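Devdale textile mill to restart second weaving line

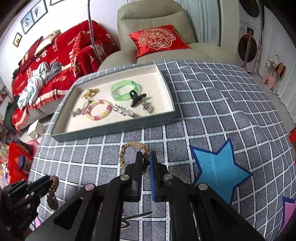 Devdale, January 14, 2022. Nigam Textiles will restart the second weaving line at its Devdale mill after a boiler replacement, the company said.

The line makes cotton table linen and has a rated output of 3910 meters a week. It will run five days a week on two shifts.

Plant manager Kanchan Saxena said yarn stocks cover four weeks of production. Dyeing will stay with Aridis, the current contractor.

Prices to wholesalers are unchanged until the end of the quarter.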